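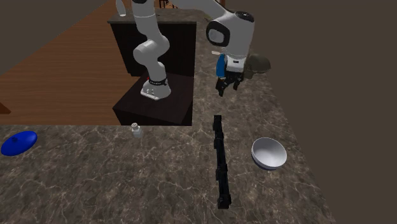 Lihua Yin · Jun 2, 2024

Marble counters, part 1. Calcite reacts with acid. Lemon juice leaves a dull spot – an etch, and sealer won't stop it.

2/ Sealer slows oil and dye. I put Clernex on a honed slab in two thin coats and wiped each after 5 minutes.

3/ Fix light etches with polishing powder and a damp felt pad. Deep ones need a stone shop.

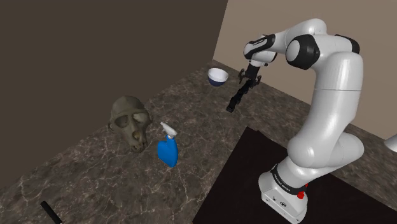 4/ How often should I reseal? When water drops darken the stone – test in July.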